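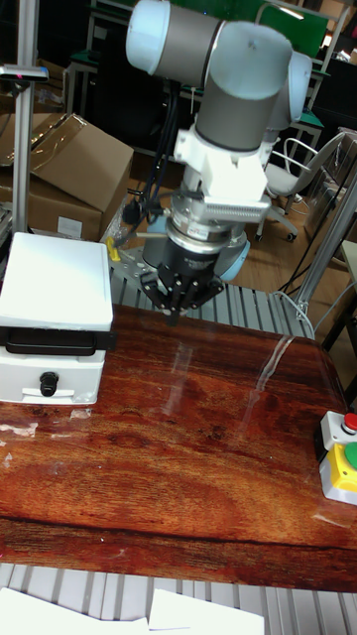 tollgate_ray
Clear plastic over a table is the worst of both worlds, if you ask me. You paid for a top with a nice grain on it and now you look at it through glare and creases. I had one of those covers for a year. Crumbs get under the edge and stay there, and the whole thing creeps toward whoever is sitting at the end.

pinto_and_rye
OK, but the question was whether I should take the cover off before I start using the countertop cooker every morning. White one, flat square lid, black handle across the front, one round knob. The top is that reddish-brown wood-grain look with the orange swirls and I'd like it to stay that way. The guy at the Grelmont store told me a sheet of clear plastic is "all the protection you'll ever need." He was also selling sheets of clear plastic.

marshlight
Ha. I have the Grelmont sheet. It's fine for spilled coffee. Under anything that heats up I wouldn't trust it. Mine went cloudy where the toaster sits and it never cleared.

tollgate_ray
Cloudy is what you get if you're lucky. Mine stuck to the finish.

bexley88
I'm going to disagree with both of you. We've had plastic on the kitchen table since we moved in, a waffle iron on top of it most weekends, and no trouble at all. Put a trivet or a folded towel under the appliance and move on with your life. People talk about these covers like they're made of butter.

marshlight
A folded towel under something hot is not advice I'd give a stranger. Read the booklet first. Mine says hard, level surface, and I doubt yours says towel.

bexley88
Fair enough on the towel. Trivet, then. A cork one or a tile.

pinto_and_rye
The booklet says "heat-resistant surface" and leaves it at that. Doesn't say what it thinks of plastic. I looked at the Trisine mat, the one that claims to fix everything, but the page is all adjectives and one review that reads like somebody's cousin wrote it.

quillfeather
I own the Trisine mat. It does one thing OK – it doesn't slide. The rest is talk. It smelled for weeks, and it leaves a dull square on the plastic when you lift it. Whether that's the mat or the plastic I couldn't tell you.

tollgate_ray
So you put a mat on a cover on a table. At what point do you just buy a cheaper table?

quillfeather
I didn't say it made sense.

oldcounty_lou
Has anyone asked what the top is made of? Wood grain can be solid, veneer or a print, and it changes the answer. If it's printed, you can't sand out a scorch. You'd be looking at that mark for as long as you own it. I would take more care with a printed one.

pinto_and_rye
I think it's a print. The pattern has dark streaks that look too good, and there are little white scuffs along the left edge that don't look like any wood I've scratched.

oldcounty_lou
Then I'd keep the appliance off it. Get a tile from the hardware store, felt feet under the tile, appliance on the tile. Cut the plastic back in that corner so it isn't trapped underneath. I know bexley88 will say it's overkill.

bexley88
It's overkill.

marshlight
It's also cheaper than the mat.

pinto_and_rye
Cutting the plastic I can live with. It already has creases I can't get out. I tried laying books on it overnight and that did nothing.

quillfeather
Hair dryer on low worked on mine, partly. Somebody on the Jundeo board swears by leaving it in the sun. I tried that in November, so draw your own conclusions.

tollgate_ray
Or take it off and wipe the table when you spill. I'll stop now.

pinto_and_rye
Going with the tile. If the finish under it looks different by spring I'll come back and complain.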